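**Masonry and Hardscape Basics, Session 5: Base Preparation and Segmental Walls**

Instructor: Macarena Urquijo
Shop lead: Dehua Su

Handout for Tuesday, October 6, 2020. Bring it to the yard, because the worksheet at the end uses the same numbers.

## Where we left off

In September we covered paver types, edge restraint and how to read a delivery ticket. This session is about what goes under and behind a small retaining wall built from dry-stacked concrete block. Mortared walls come later. Poured footings are in the second half of the course.

Everything below assumes a wall no taller than three feet of exposed face, with level ground above it and no driveway or building close behind. Anything taller, or anything holding up a slope or a load, needs an engineer and usually a permit. Check with the local building office before you dig, even for a low wall. Call for utility marking too, and wait until the marks are down.

## Laying out the trench

Set a stake at each end of the wall and pull a string at the front face of the first course. Mark a second line behind it for the back of the trench. The trench should be wide enough for the block, plus at least 6 inches of open space in front and 12 inches behind. The space behind is for drainage stone.

Depth is the part students most often get wrong. Add these together:

- 6 inches for the compacted base
- the height of the buried block (one full course for our practice wall)
- any topsoil or soft material you have to remove to reach firm ground

If the bottom of the trench is still soft or dark with roots, keep going. Fill the extra depth with base stone in lifts. Don't put the excavated soil back in.

On sloping ground, start at the lowest point. The trench steps up by exactly one block height each time. Half steps mean cutting block, and cuts in the first course tend to show up as a wandering line three courses later.

## Base material

Use crushed, angular stone with fines in it. Suppliers call it different things: road base, crusher run, processed gravel. Ask what sizes are in it and don't go by the name. Round stone will not lock together, so pea gravel is out. Sand is also out as a base, although a thin skim under the first course is fine for final leveling. Keep it under half an inch.

Place the stone in lifts of 3 inches. Dampen each lift if it is dusty and run the plate compactor over it at least three times, changing direction between passes. A 6-inch base is two lifts.

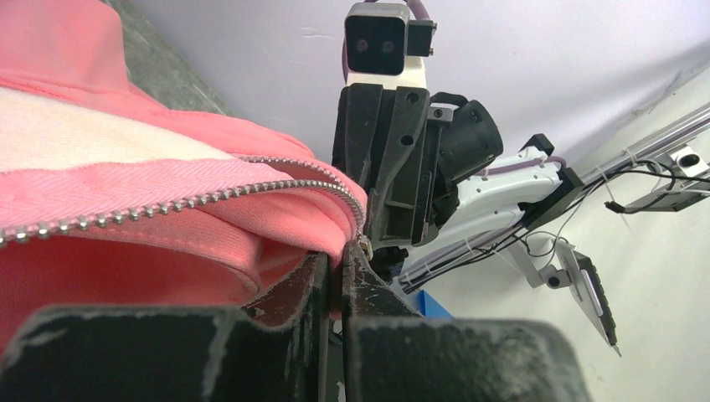

Check the base with a 4-foot level along the length and a torpedo level across it. Along the length you want it dead level. Front to back, also level, unless the block maker's sheet asks for a slight tilt toward the soil. The Druma block we stack in the yard is set level and gets its setback from a rear lip. The Galtden block has pins and a choice of two pin positions, so read the sheet before you start.

## First course

Take your time here. On the practice wall, Dehua gives crews the whole morning for the first course and most of them need it.

1. Start at the lowest end, or at a corner if there is one.
2. If the block has a rear lip, knock it off the bottom row with a hammer and chisel. Wear eye protection.
3. Set each block on the base and tap it down with a dead blow mallet. A steel hammer will chip the face.
4. Level each block side to side and front to back, then check it against the one before.
5. Sight along the back edge. The faces are textured and won't give you a straight line.
6. Backfill the front and pack it by hand before you go up.

## Drainage

Water behind a wall is what pushes it over. Put clean stone, without fines, in the 12 inches directly behind the block. Separate it from the native soil with filter fabric. Lay a perforated pipe at the bottom of the stone, holes down, with a fall toward an outlet that is lower than the pipe. If there is no place for an outlet, the wall may be in the wrong spot.

Stop the clean stone one course below the top, fold the fabric over it and finish with topsoil.

## Upper courses and caps

Sweep each course before you set the next. One pebble is enough to make a block rock. Stagger the joints by half a block where you can, and never by less than 4 inches. Fill and compact behind the wall after every course. Keep the plate compactor 3 feet back from the block and use a hand tamper inside that.

Glue the caps with concrete adhesive made for outdoor masonry. Dry-fit all of them first. Curved walls need caps cut to a wedge, and the cuts look better spread over the whole curve than bunched at one end.

## Worksheet numbers

The yard ticket from Van Hecke for the practice wall lists:

| Item | Quantity |
|---|---|
| Wall block, standard | 330 |
| Corner block | 12 |
| Base stone | 1130 lb |
| Clean stone | 1000 lb |

Using the trench size your crew was given, work out:

- whether the base stone is enough for two lifts, and how much more to order if it isn't
- the same for the clean stone
- how many courses you can build from the block, allowing for waste

State the weight per cubic foot you used for stone. The Wulik tables in the shop binder are fine, or use the figure from a supplier's sheet and say which one. Show your units. Answers without units were the main reason for lost points on the paver worksheet.

## For next time

Read the section on geogrid in the course text and skip the design charts. Bring gloves, safety glasses, a torpedo level and boots with a hard toe. We start in the yard and go inside only if it rains.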